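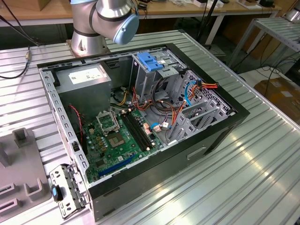 Cables and planners

February 13, 2026

I spent most of this week on the planning side of Darko, my disassembly stack for old desktop PCs. The arm control has been stable for a while. The trouble is deciding what the arm should go for next, and nearly all of that trouble comes from cables.

The planner started out treating a PC as a tree. The case holds the board, the board holds the memory, and you take off leaves until there is nothing left. That works fine on paper. Then you get a tower with the power supply wires draped across the middle of everything, and half the parts you want are behind a bundle that belongs to no single branch.

My first fix was to add every wire to the collision map as a solid object. The point cloud came out as one big lump, and the motion planner refused to go anywhere near the motherboard. Out of 300 planning requests on that setup, 35 came back with a path, and most of those were for the drive cage.

Now there are 2 layers. Rigid parts go into the normal collision map. Wires go into a separate cost layer, so the planner can pass close to them or even brush them, but it pays for it. Red, orange and yellow wires are easy to segment by color. Black ones over a dark gap are still bad. Blue SATA cables sometimes get merged with a blue expansion slot when they run close to it in the camera view, and I had to add a height check to split them.

The labels come from Montes, the annotation tool I wrote last year and keep meaning to clean up. I have 1370 labeled crops so far. Too many are of power supplies, and I need more of open CPU sockets, where the lever position matters and the model guesses wrong a lot.

I also moved the task logic out of Koten and into plain behavior trees. Koten's state machine was fine for five steps and miserable for twenty. Replanning after a failed grasp is now one node that clears the local map, takes a new scan and tries again. The logs are easier to read too.

Still on the list for March: unplugging connectors with force feedback, a better timeout on the scan node, and porting the calibration script to the Murnbridge driver, which names its frames differently from everything else I use.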